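Oltbridge Shared Kitchen and Meeting Room
Progress report to the Kilby Fund, second period

The short version is that the room works, the counter is finally where we said it would be, and we have spent less than planned on everything except blinds, of which we own none. The longer version follows, as your reporting form asks for one.

What we said we would do

Our application promised a ground-floor room at Oltbridge that tenants could use for lunch, small meetings and the kind of conversation that otherwise takes place in the stairwell. You gave us money for the counter, the seating, the cooling and a year of supplies. At the time of our last report, in December, we had a delivery note for the counter and a great deal of optimism. The counter itself was in Llanos, where it had been sent by a haulier with his own ideas about geography.

Where things stand

The counter is in and level. It was not level for the first two weeks, a fact established by a rolling orange. The fitters from Brovis came back and shimmed it without charge, and we have their signed sheet on file.

Seating is complete. We went for chairs on the plain side after the sample of the handsome one was found to tip backward when anyone laughed. The saving was $516, which we would like to move to the cooling line with your permission (see below).

Bookings have been steady. The room was booked for 100 sessions in the period, against none in the one before, when there was no room. Lunch is busier than the meetings and always will be. We have stopped trying to keep the two apart and now simply ask that people with slides eat first.
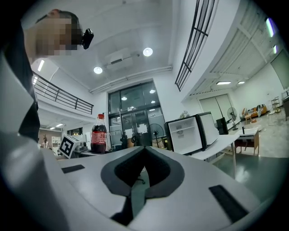
Ruth Ayala
Coordinator, Oltbridge Shared Kitchen and Meeting Room

The counter has turned out to be the most used surface in the building. It was specified for food preparation and serves mainly as a place to put things down. Cola arrives in the bottle and stays until it is flat, small items collect beside it, and by Friday there is a second layer. We have introduced a clearing rule: whatever is on the counter at six goes in the box under the sink, and whatever is in the box at the end of the month goes. So far the box has claimed a stapler, a good umbrella and half a birthday banner.

The glass wall

You asked in your last letter how we were getting on with the glass. Everyone admires it. The tall panes and dark frames make the place look a good deal more expensive than it was, and the ceiling lights come back at you in it like a row of small moons. It is also the only wall anyone wants to tape paper to. Sheets go up on the panes for notices, sketches and lists, and they come down when the tape gives out. We priced a proper notice board and decided to wait. People would use it for a week and then go back to the glass.

Cleaning tape marks off the panes is now a line on the weekly sheet, between the sink and the bins.

Cooling

Our original plan was a wall unit. It came to $1425 before wiring and is fixed high on the wall above the glass. We have added a black pedestal fan by the glass. It moves the air well enough in the morning. In the afternoon it moves warm air toward the people who complained about the cold in the morning, so there is a kind of justice in it.

We would like to put the seating money toward a second fan and a shade for the sunny side. Wálter Chambi has the quotes and can send them on as soon as you say yes in principle.

Still to do

The drawer under the counter sticks and needs planing. The cupboard labels have been printed 2 times and are still wrong - "cups" is on the plates. We also owe you the user survey, delayed while we argued over whether a seven-point scale was too many points for a kitchen. It will have five, and will go out with the next newsletter.

Receipts for the period are attached in date order, apart from the one for dish soap, which got wet. The next thing we need from you is a decision on the $516, if possible before the hot weather settles in.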